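Writing down the house rules, finally

I've been putting this off since August, but our bin picking cell at Jivitz now has actual written rules. One page, 524 words, taped up next to the door. I wanted it shorter! The old version from the Dreduden site ran to 94 pages, and I'm pretty sure I'm the only person who ever got past the table of contents.

Most of it is the stuff you'd expect. Slow speed whenever the gate is open, pendant goes back in the same spot, and you say "moving" out loud before you jog anything (yes, even alone, it's a good habit). The part we argued over was cables. 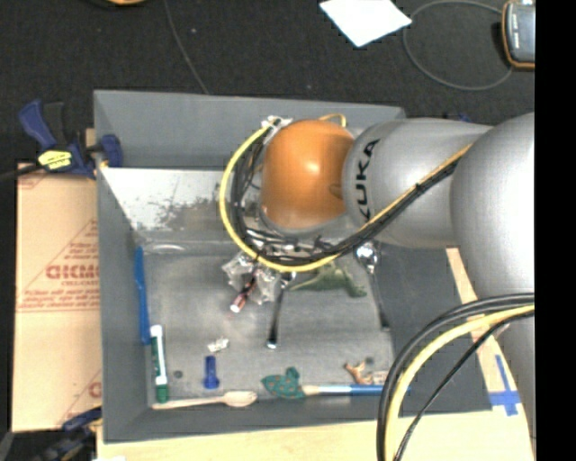

Cable dressing gets its own section on our page, and I fought for that. My rule is that you run the arm through its full reach at crawl speed and watch the hoses the whole way, every time somebody re-ties them. Look at how the yellow cable swings out wide around that orange joint cover, with the black bundle tucked inside the curve. A loop like that needs room, and it needs checking when the arm is down in the bin with spoons and markers and plastic wrappers under it, not just when it's parked at home.

Rule 6 is about clamps. Check them by hand at the start of a shift, both sides, and don't trust your eyes. Penrose does it weekly, which seems way too loose to me, but they run lighter parts.

Next up is labeling the test objects. Stirken sent over their template and I kind of love it, so I'll probably steal the whole thing.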